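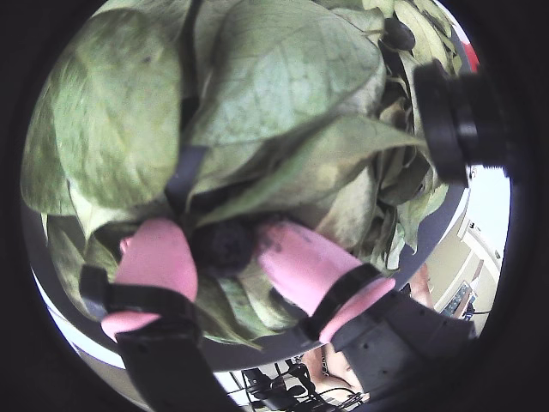

Filed under: Kitchen & Garden

OK so quick one, I have to leave for Narnmont in an hour and I promised I'd write up the greens thing.

Short version. I have been throwing out way too much food. Danica Sokol made me weigh it for a whole month (May, never again) and the compost bucket got 293 ounces. Mostly leaves. Bagged spinach, the outer bits of everything, beet tops I swore I'd use. Embarassing.

So the new rule is cook greens the night they come home. All of them. No "I'll do a salad tomorrow," I won't. A big bunch goes down to almost nothing anyway and then it sits in the fridge ready for eggs, rice, whatever. Garlic, oil, salt, splash of vinegar at the end. Done.

Yellow leaves: fine if they still smell fine. Slimy: out. I don't have a more scientific system then that, sorry.

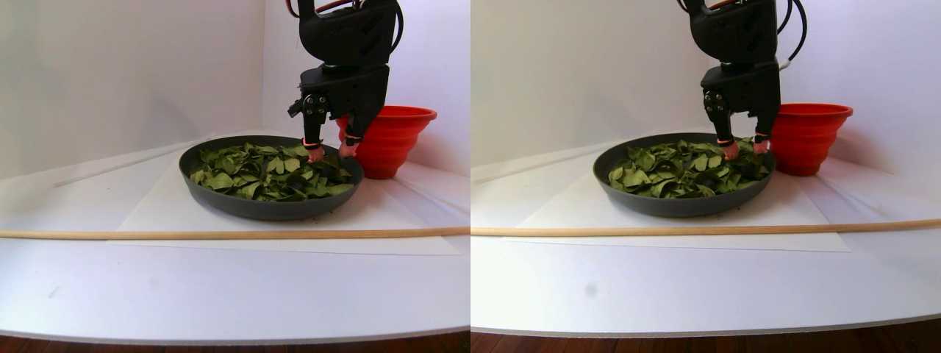
Storage, which is what Ekaette Afolabi emailed me about. I used to cram everything in the crisper drawer still in its rubber band and then act surprised. Now the band comes off first thing, dry towel, loose in a box, lid not all the way on. And you need something wide to sort into, a deep pot just hides the bad ones at the bottom. A round pan like the dark gray one does it, and those red collapsible bowls are good for the stuff you're pulling out, fold it flat after and it takes up no room. My kitchen in Gretwood is tiny so this matters to me more than it should.

Freezing works too. Blanch, squeeze, flatten in a bag. Squeeze harder than you think. Bello Okeke skips the blanching and says his are fine, mine went bitter, so who knows.

Soup recipe next time if I remember to write down the amounts. Ok shoes, keys, going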